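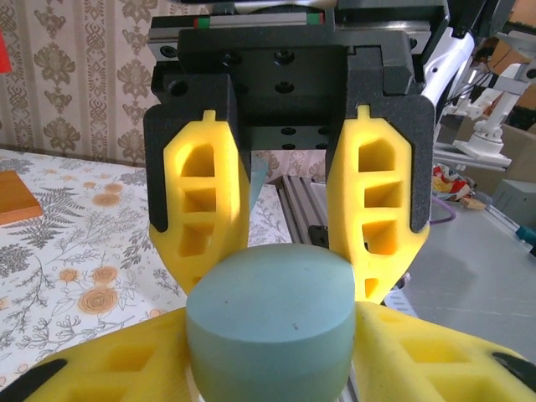 Cumeck FAQ: the questions I keep getting

Hi, I'm Anel Hlongwane. I write most of Cumeck, the little control and planning package we use for two-arm work here at Landix. My inbox fills up with the same dozen questions, so I've put the answers in one place. If yours is missing, write to me and I'll probably add it!

So what does Cumeck do?

It takes a goal for each hand (go here, close this much, wait for the other one) and turns it into joint motion for both arms at once. It also keeps the arms from hitting each other, and that part ate most of my August.

Do I need two arms to use it?

No. Set arms to 1 in the config file and the second planner never starts. You do lose the handover tools, obviously.

Why plan both arms together? Isn't one at a time easier?

Oh, much easier. I did it that way for ages. Then you try to bring two grippers close to the same small object and the second arm just gives up, as the first one has taken all the good space. Planning them together is slower, but I get far fewer "no path found" messages.

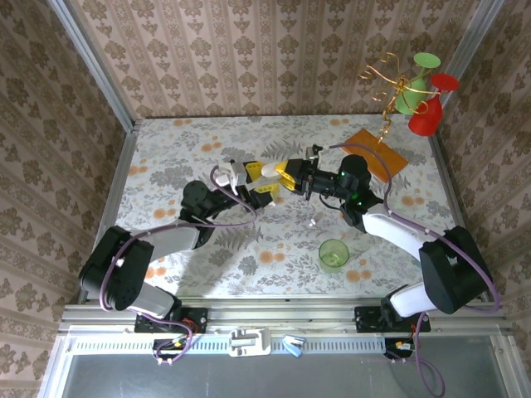 Both grippers in close, with the right one holding a smooth white piece by one end.

How fast does the control loop run?

500 Hz on the joint side. Planning is a separate process and sends down chunks of 64 waypoints. If a chunk shows up late, the arms slow down along the path they already have. Please don't raise the loop rate to fix jerky motion! Check your network first (it's nearly always the network).

Can it deal with soft fingers?

Yes, with one catch. Soft pads bend, so the fingertip isn't quite where the joint angles say it is. There's a setting called pad_give, and you'll have to tune it by hand. I start at zero and go up a tiny bit at a time until the grip looks right.

My tablecloth has a busy print. Will perception cope?

Mostly. Leafy prints and flowers used to give me ghost objects all over the table. Nestor Soriano rewrote the table mask so it learns the bare cloth first, and things got a lot better. Run the mask tool again any time you move the cloth, even a little.

What about see-through things, like cups?

Still my weakest spot. Depth readings on clear plastic are a mess, so I mark those by hand as keep-out boxes and the planner goes around them. Mangubat, our labeling tool, lets you draw the boxes right on the camera view.
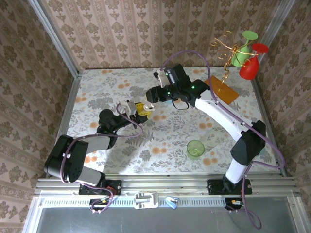 Left gripper on a small yellow object, with the green cup out on the cloth.

Do you model the cables?

Only as a fat sleeve around each link. It's crude, and it makes the arms look bigger to the planner than they are. If you're short on reach, try shrinking cable_pad before you do anything else.

How much memory does the log viewer want?

Each run is capped at 400 MB, and the viewer loads the whole thing. Two runs side by side is fine on my old laptop.

Where do I report a bug?

Use the Cikosthorpe tracker, under "planner" if the arms did something odd and "tools" for everything else. Attach the log and your config. I read all of them, usually with my morning coffee.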